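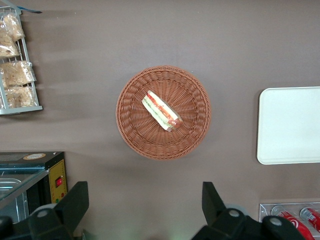
Según Bensaid, una cesta en el mostrador vende más que cualquier cartel, y con el sándwich dentro no hace falta explicar nada. Eso comentó en la versión anterior de esta guía. Puede ser. Yo llevo oyendo lo de la cesta desde que abrimos el mostrador de Patik y sigo sin ver una prueba, pero como todo el mundo la pone, por lo menos vamos a ponerla bien.

Lo que sigue sirve para montar un mostrador pequeño de autoservicio: bollería embolsada, algo salado y algún producto envasado. Sin focos, sin pizarra y sin el curso de «experiencia sensorial» que venden por ahí.

## Antes de empezar

- Una mesa lisa y de color apagado. Las de veta muy marcada se comen el producto.
- Una cesta redonda, de plástico trenzado si puede ser. El mimbre natural queda precioso hasta la primera miga grasienta.
- Una bandeja clara de esquinas redondeadas y reborde bajo.
- Un expositor de alambre para las bolsas.

¿Presupuesto? He leído que con menos de 1.000 euros no se puede montar un mostrador decente. Con 65 compramos lo de la lista, sin contar la mesa.

## 1. El expositor, a un lado

Llena el expositor de abajo arriba y deja las bolsas más grandes donde se apoyen bien en los alambres. Las bolsas transparentes tienen fama de baratas. A mí me parece peor el papel kraft con ventanita, que enseña tres centímetros de bollo y te obliga a fiarte del resto.

No aprietes. Si al sacar una bolsa se vienen otras dos, sobra una.

## 2. La cesta, con poca cosa

El consejo clásico es llenarla hasta el borde para dar «sensación de abundancia». Con magdalenas, vale. Con sándwiches envueltos en film acabas con los de abajo aplastados y con la lechuga de color aceituna. Pon uno o dos, en diagonal, y repón cuando salgan.

El film, bien tirante. Si hace arrugas por encima del relleno, el cliente no ve lo que compra y pregunta, y para eso no era autoservicio.

## 3. La bandeja, para lo que rueda

Los botes cilíndricos de pie se ven bien hasta que alguien roza la mesa. Tumbados sobre una bandeja con reborde no se van lejos y, si los giras un poco, se leen la tapa y el lateral a la vez. En un bote con un girasol en la tapa y otro en la etiqueta, como el nuestro, se agradece.

Skollon recomienda forrar la bandeja con papel decorado. Lo probamos en enero y duró dos días: se mueve, se mancha y compite con la etiqueta. Lisa y ya está.
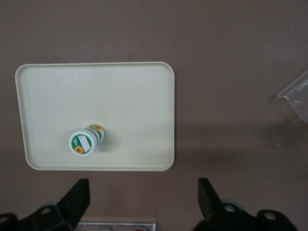 ## 4. Los huecos

Deja un palmo libre entre la cesta y la bandeja. En Hoken dicen que cada pieza necesita «su respiración»; yo lo dejaría en que la gente tiene manos y tiene que meterlas por algún sitio.

## 5. Repaso a media mañana

Endereza las bolsas, pasa un paño por la mesa y mira las fechas de los sándwiches. Si la cesta se ha quedado vacía, repón o retírala hasta la tarde.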